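Rechercher dans l'ouvrage Rechercher OK

Chapitre 3
Les tâches domestiques et d'atelier : état des capacités
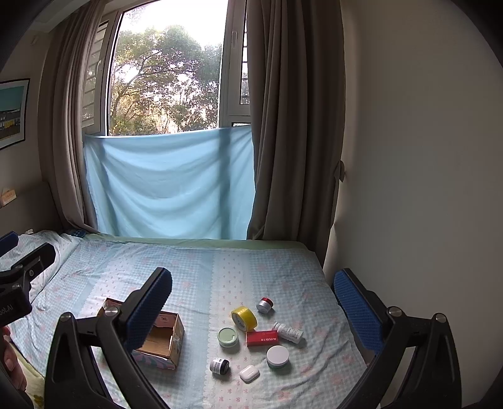

Gülizar Özkan
2022-01-03

3.1 Position du problème

La manipulation robotisée en milieu industriel repose sur une hypothèse que les deux premiers chapitres n'ont pas remise en cause : la pièce arrive à un endroit connu, dans une orientation connue, et ses dimensions figurent dans un plan. Le logement ne fournit aucune de ces garanties. Le petit atelier, où les séries sont courtes et les postes changent d'affectation dans la journée, n'en fournit qu'une partie. Le présent chapitre examine ce qui subsiste des méthodes classiques lorsque l'hypothèse tombe.

La question posée est volontairement étroite. On ne demande pas si une machine peut tenir une maison. On demande si elle peut exécuter une tâche délimitée, par exemple ranger dans un carton des articles posés sur un lit, fermer les rabats et appliquer le ruban adhésif, avec un taux de réussite et une durée acceptables pour l'occupant. Chacune de ces opérations, prise isolément, a été réalisée en laboratoire. Leur enchaînement sans intervention humaine reste difficile.

3.2 Décomposition d'une tâche de mise en carton

Soit un ensemble d'articles hétérogènes : pots à couvercle, flacons, boîtes rigides, sachets souples. La tâche comprend la perception de la scène, le choix d'un ordre de prise, la saisie, le transport, la dépose dans un volume partiellement rempli, puis la fermeture. Les difficultés ne sont pas réparties également.

La perception souffre des couvercles brillants et des tissus imprimés, dont les motifs perturbent la segmentation. La saisie d'un pot cylindrique debout est bien maîtrisée par une pince parallèle à deux doigts, à condition que l'ouverture excède le diamètre. Le même pot couché roule au premier contact mal centré. Un flacon appuyé sur une boîte impose de traiter les deux objets ensemble, le retrait de l'un modifiant l'équilibre de l'autre.

Le support intervient également. Un matelas se déforme sous l'effort vertical, de sorte que la hauteur mesurée avant contact n'est plus exacte après. Les commandes en position pure, suffisantes sur un plan rigide, doivent céder la place à une commande en effort ou à des doigts munis de garnitures souples qui absorbent l'écart.

La fermeture du carton constitue l'étape la moins avancée. Les rabats sont articulés, élastiques, et reviennent vers leur position ouverte dès qu'on les relâche. Il faut en maintenir deux pendant qu'on pose l'adhésif, ce qui suppose deux bras ou un gabarit. Le décollement de l'extrémité d'un rouleau de ruban, opération banale pour des ongles humains, est généralement contourné au moyen d'un dévidoir.

3.3 Résultats de l'essai Balora

L'essai Balora, conduit en mars sur le site de Filtthorpe, a porté sur 17 articles courants et une cellule à un seul bras. Le programme comptait 4 000 prises, effectuées d'abord sur table, puis sur literie. L'essai a fait apparaître trois causes d'échec dominantes : glissement sur couvercle, collision avec un rabat, erreur d'estimation de hauteur sur support souple. La dernière était absente des séries sur table.

L'atelier Kozan a repris le protocole pour la préparation de petites commandes. Le support y était rigide et les cartons préformés, maintenus ouverts par un cadre. Dans ces conditions, le remplissage a pu être confié à la machine, un opérateur conservant la fermeture et le contrôle. Ce partage est celui que l'on rencontre le plus souvent dans les installations en service. Le bras Flulla, étudié à la section 3.6, en est une variante à deux doigts interchangeables.

3.4 Portée et limites

Il convient de distinguer la capacité démontrée de la capacité exploitable. Une démonstration filmée établit qu'une séquence a été possible une fois. Elle ne renseigne ni sur la fréquence des reprises manuelles ni sur le temps de préparation du poste. Le lecteur relèvera systématiquement, dans toute publication, le nombre d'essais, la liste des objets exclus et la définition retenue de la réussite.

En atelier, un taux d'échec modéré se compense par une organisation adaptée, car un opérateur est présent et l'article mal saisi est remis en place. Au domicile, l'échec non détecté a un coût différent : un flacon renversé dans un carton fermé n'est découvert qu'au déballage. La détection de l'échec sera donc traitée avant l'amélioration de la prise. La section suivante introduit les grandeurs mesurées au contact et les notations employées jusqu'à la fin du chapitre.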